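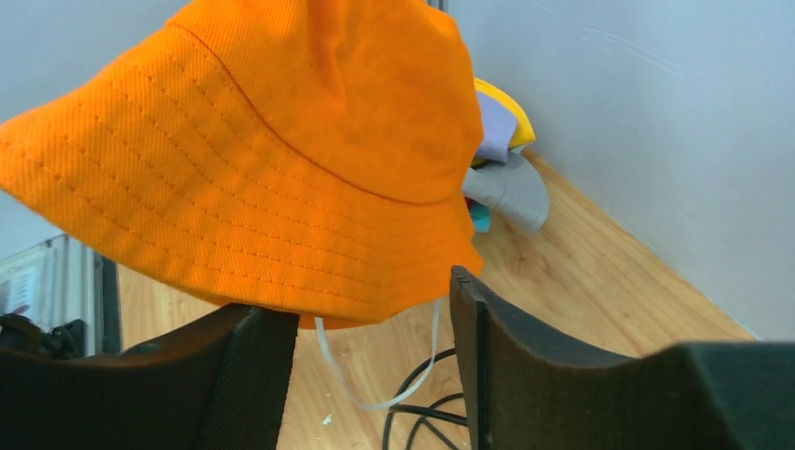 Section 4. Sorting and storing soft hats

Your Ditari hat shelf is now on the wall, so let's fill it. Soft hats are easygoing things, but they do remember how they were left, and a few minutes spent now will save you a good deal of steaming later on. Gather every hat in the house into one pile on the floor, close to the shelf, and don't worry about the mess. Start with whatever is easiest to grab. A bright orange bucket hat in cotton twill makes a good first one, as the rows of stitching around the brim help you see whether it is lying evenly, and the white chin strap hanging below gives you something to practice on in step 4. Yellow hats, lavender odds and ends and anything else in the pile can wait their turn.

Before you begin

You will need the soft brush and the 10 cotton strap ties from the small Wesora bag. If the bag is missing, please order part 242 from the spare parts page. Have a sheet or two of plain tissue paper handy as well.

1. Pick up one hat by the crown and give it a gentle shake. Turn it over and check inside the band for hairpins, sand, old tickets and so on (we have all found a candy wrapper in there at one time or another).

2. Brush the outside with short strokes, following the weave. Go lightly over the seam between crown and brim, where dust likes to settle.

3. Push the crown out from the inside with your fist, then smooth the brim between your fingers, working all the way around. A slightly wavy edge on a cotton hat is quite normal and will relax on the shelf.

4. Gather the chin strap, if there is one, into a loose loop and fasten it with a cotton tie. Tuck the loop up inside the crown.

Caution: Do not leave straps dangling from the shelf. A long loop can catch on a passing sleeve, and it is a strangulation hazard for small children and pets.

5. Set the hat on the shelf with its brim down. Two bucket hats of the same size may be stacked, with tissue paper between them. Please don't go higher than that, or the bottom one will flatten.

Note: Keep strong colors apart from pale ones if any of the hats are damp. Better still, let them dry fully on a towel first - overnight is usually plenty.

6. Fold scarves and other fabric pieces in half and lay them in the Trukum basket on the lower rail. The basket holds up to 3,000 grams.

7. Go back to the pile and repeat until the floor is clear. Hats that no longer fit anyone can go into a bag for giving away.

For straw and felt hats, see Section 5. They need the Lodhi crown support, and steps 3 and 5 do not apply to them.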